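Workshop > Notes > Cold plates

Cold plate on the bench: channels, flatness and the table under it

I spent most of this week on the first of the stamped aluminum cold plates from Felau. The order was for 30. I wanted one out on a flat surface before signing off on the rest, as the November batch from Larkier had a twist in it that only showed up at assembly.

The part is simple enough. One sheet is stamped with the coolant paths, a second sheet stays flat, and the two are brazed together. The coolant comes in, splits, runs the length of the plate and gets collected again. Most of the design effort goes into the splits. If one branch is shorter than its neighbour it takes more than its share of flow, and the cells over the long branch run warm. Our revision 372 drawing evens this out by narrowing the short branches slightly.

I check flatness on the stainless table. It is not a surface plate and I don't treat it as one, but I mapped it last year with a straightedge and I know where it dips. For a part this size it does the job. The polish is a nuisance under the overhead lights -- you get a reflection right where you want to see a gap -- so I use feeler gauges and ignore my eyes.

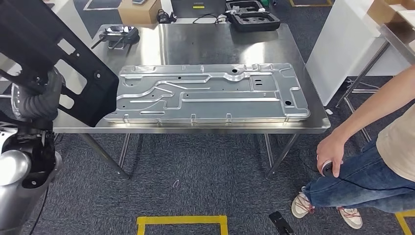

Plate on the steel table, channel side up.

The rim is the bit I look at first. It stiffens the edge, and any twist in the sheet tends to collect there. After that come the holes and the slots, which have to line up with the tray underneath, and then the small tabs along the edge. Tabs get bent in shipping more than anything else on the part. Larkier packed theirs flat in cardboard with nothing between them, and I straightened tabs for two days.

My order of work:

Wipe the table and the underside of the plate. One bit of swarf will ruin the reading.
Set the plate down and press each corner in turn. Listen for a tick.
Run the feeler gauge around the rim and write down the worst gap.
Check the hole positions against the template.
Turn it over and do the corners again.

Murdo Drummond at Bisumora does the corner check with a 500 gram weight in place of a thumb. His numbers repeat better than mine, so I have ordered a weight.

The next job is the leak test, which needs the fittings from Tennant. They are on back order. The tooling is good for 2,000 parts before it needs regrinding, so there is no rush on that side.

Recent notes
Straightening bent tabs without cracking the rim
Mapping a steel table with a straightedge
Feeler gauges: which ones I kept

Contact | Copyright 2020 | Back to top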